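Unit 4. Dried Ingredients for Food Supplements: From Raw Material to Specification
Course handout, Halvard Eklund
Revised June 2022

4.1 What we cover in this unit

In the last unit we spoke about oils and other liquid ingredients. Now we go to powders: plant extracts, milk proteins, dried yeast and fruit powders. For the supplier these are easier to ship than oils, but for the buyer they are often more difficult to judge, for a powder shows very little of its history. Two bags with the same name on the label can behave very differently in a capsule machine.

Please read sections 4.2 to 4.4 before the class. Section 4.5 we will do together. The exercise at the end is for home.

4.2 The extract ratio

Many plant extracts are sold with a ratio, for instance 20:1. Students usually understand this as a measure of strength. It is a measure of how much plant was used. A ratio of 20:1 says that 20 kg of dried plant gave 1 kg of extract. It does not say which substances were taken out of the plant, and it does not say how much of them is in the bag.

Three things change the meaning of the ratio:

Solvent. Water takes out sugars, tannins and many colored substances. Ethanol takes out more of the resins and less of the sugars. A water extract and an ethanol extract of one root may carry the same ratio and have almost nothing in common.

Carrier. A pure extract is often sticky. The producer adds maltodextrin or another carrier so that it can be spray dried. If half of the final powder is carrier, the ratio of the native extract and the ratio of the finished powder are different numbers. Always ask which one is written on the offer.

Starting material. Was the plant dried, and to which moisture? A ratio counted from fresh leaves looks much bigger than a ratio counted from dry leaves.

For this reason serious buyers ask also for a marker content, for example "polyphenols, minimum, by this method". The method must be named. If only the number is given, you cannot compare two suppliers.

4.3 Reading a certificate of analysis

The certificate of analysis (in the trade, CoA) belongs to one batch. It is different from the specification, which belongs to the product. The specification is a promise, and the certificate is the result for the goods you are going to receive. Beginners mix these two papers very often.

Take the course file for Rukadix root powder. The specification permits loss on drying up to 5 percent. The certificate for batch 687 says "complies". This is not enough for us. We want the measured figure, and we want to see it next to the limit and the method. When every line in a certificate says only "complies", write back to the supplier and ask for the values.

Look at these lines first:

Batch number, and whether it is the same as on the drum.
Date of manufacture and date of analysis. A long time between them needs an explanation.
Loss on drying. High moisture gives lumps and, later, mold.
Particle size. Usually given as percent passing a sieve.
Bulk density, loose and tapped.
Microbiology: total plate count, yeasts and molds, and the absent organisms.
Heavy metals. Check if they were tested on this batch or only once in the year.

The last point is the place where disagreement comes most often. Testing with reduced frequency can be acceptable, but then it must be written so, and the certificate must not show an old result as if it were new.

4.4 Bulk density and why the production people care

Capsules are filled by volume. If the density of the powder goes down, less weight fits in the same shell, and the dose on the label is not reached. The formulation can be correct on paper and impossible on the machine.

In the second course file, the contract manufacturer Nedelcu received a protein powder from two production sites of Dundari. Both deliveries were inside the specification. The specification, however, gave no limit for tapped density, only for loose density. The second delivery packed much less under tapping, and the filling line had to be stopped after 173 capsules. The order was for 3,000 bottles, so the loss of material was small, but the delivery to the customer moved to the next month.

What should be in the contract? My recommendation is to write both densities with a lower and an upper limit, and to agree on the number of taps. Without the number of taps the result has no meaning.

4.5 Taking a sample from a drum

A certificate is only as good as the sample behind it. Fine particles travel to the bottom during transport, and moisture enters mostly at the top, where the bag is closed. A scoop from the top layer will therefore give you a picture of the top layer and nothing more.

The usual procedure in a small warehouse:

1. Compare the label of each drum with the delivery note before you open anything.
2. Clean the outside of the lid. Dust from the truck must not fall inside.
3. Use a sampling spear that reaches the bottom of the drum.
4. Take portions from top, middle and bottom, and keep them apart until you have looked at each of them for color and lumps.
5. Combine the portions, mix, and divide into the test sample and the retained sample.
6. Close the liner, then the lid, and put the sampling label on the drum.

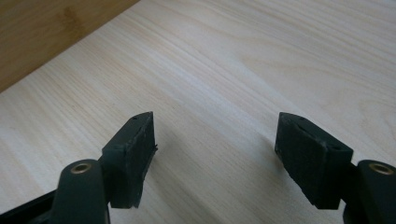

The retained sample deserves more attention than it normally receives. It should be big enough to repeat all tests two times, and it should be kept in the same type of packaging as the goods. If the product is sold in a foil bag and you keep your sample in a clear jar near the window, then after one year you compare two different storage histories, and the supplier will be right to refuse your complaint.

How many drums must be opened? For a known supplier many companies use the square root of the number of drums, plus one. For a first delivery I advise identity testing on every drum. It costs time, yes. In the Traltisia file, which we discuss in class, one drum in a delivery from January had the correct label and the wrong leaf inside, and the plan with the square root did not find it.

4.6 Words to know

Assay: the measured content of the active or marker substance.
Carrier: a neutral material added to make drying or dosing possible.
Native extract: the extract before any carrier is added.
Retest date: the date after which the material must be tested again before use. It is different from the expiry date.

4.7 Exercise for home

Choose one powdered ingredient that you know from your work or from a shop. Write a specification of one page for it. For each line give the limit, the unit and the method. Then mark which lines you would test on every delivery and which ones you would accept from the supplier's certificate, with one sentence for each decision. Please bring it on paper, we will exchange them with a neighbor at the start of Unit 5.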